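Refill talk — speaker notes
Tuvstead, October 2020
Slides are numbered on the clicker screen, not on the wall. Don't say the numbers out loud.

Opening
Wait for the door to shut. Say hello, thank Tuvstead for the room.
Ask — who has refilled anything this week? Hands up. Soap, oil, water, anything counts.
Don't comment on the hands, go straight on.

What we did
Refill shelf opened in July. Washing up liquid, hand soap, shampoo, laundry liquid.
Bring your own bottle or take one from the crate. Weigh it empty, fill, weigh again, pay the difference.
242 refills in the first month. 312 in the second. Say both slowly, people write them down.
Shampoo was the slow one. Laundry liquid went out fastest, had to reorder early.

What went wrong
Scales. First set drifted, people got charged for nothing. Swapped for the Dolteck ones, fine since.
Pumps. Tikkanen pump is good with thin stuff, hopeless with shampoo in cold weather. Warm the drum or use the tap instead.
Labels. Paper ones came off in the wash. Now we use a paint pen on the base, name of product and date.
Floor. Slippery! Put a tray under every tap from day one. Mention the mop.
If someone asks about food — no, not yet, diffrent rules, happy to talk after.

Money
Keep this short, last time it ran on.
Drums bought on account from Wasomano, pay after 30 days — check this, might have changed.
Deposit on the drum, goes back when the drum does.
Price per 100 g on the shelf edge, big letters. Old sign had it per litre and everyone got muddled.

Choosing a bottle
Any shape will do as long as it sits flat on the scales.
Narrow necks need a funnel. Wide ones don't. Keep three funnels out, one is always in the sink.
Clear or see-through shows you when to stop. With solid white you go by wieght.
Lost caps — keep a tub of spares by the till.
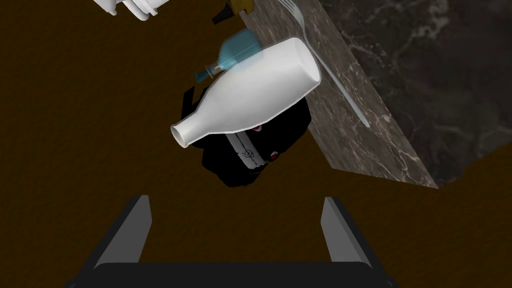 Starting your own
One product first. Hand soap is easiest, everybody uses it.
Ask the shop or hall what they already throw away.
Pick one afternoon a week and stick to it for three months before changing anything.
Write down every fill, even the tiny ones. Notebook on a string is fine.

Questions
Repeat the question for the back row.
Likely ones: is it cheaper (some things, not shampoo), is it clean (wash and dry at home first, we look before filling), can children do it (yes with a grown up).
Sign-up sheet is on the chair by the door. Pens!!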